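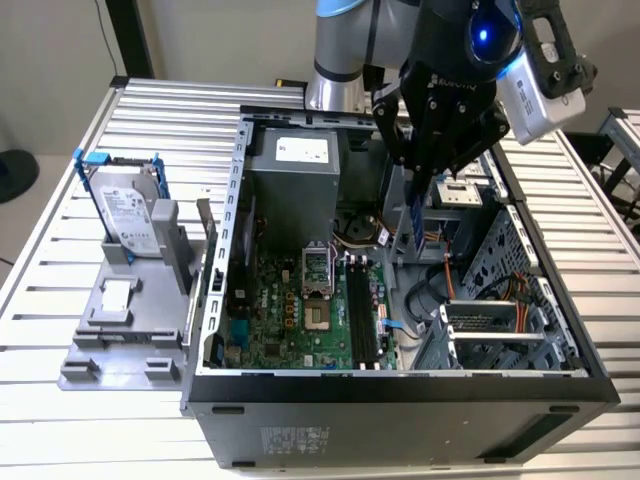

Leonie Tawhiri wants the price on the first page of any software proposal, ahead of the features, so that a buyer who can't afford it stops reading early. Plenty of sales managers would disagree with her. Chapter 2 is largely about that disagreement.

Home Contents Chapters Glossary Contact

Chapter 2: Pricing a Subscription
By Nhi Tô
August

A subscription price has to cover the cost of serving a customer and the cost of winning that customer in the first place. New companies often work out the first and guess the second.

Take Lodgate, which sells booking software to caravan parks. It began with one plan at $30 a month and signed up 700 parks. Support calls came mostly from the largest parks, which paid the same as the smallest. Lodgate split its offer into two plans, and the larger parks moved to the dearer one over a winter.

We start with per-seat pricing, then look at usage pricing and cancelled accounts. Keep a calculator handy for the section on churn.

Comments

Maribeth Lumbao: Is the churn section the same as in the old edition? My copy has it in chapter 4.

Mark Anthony Samonte: We charged per seat and people just shared logins. Would like to see more on that.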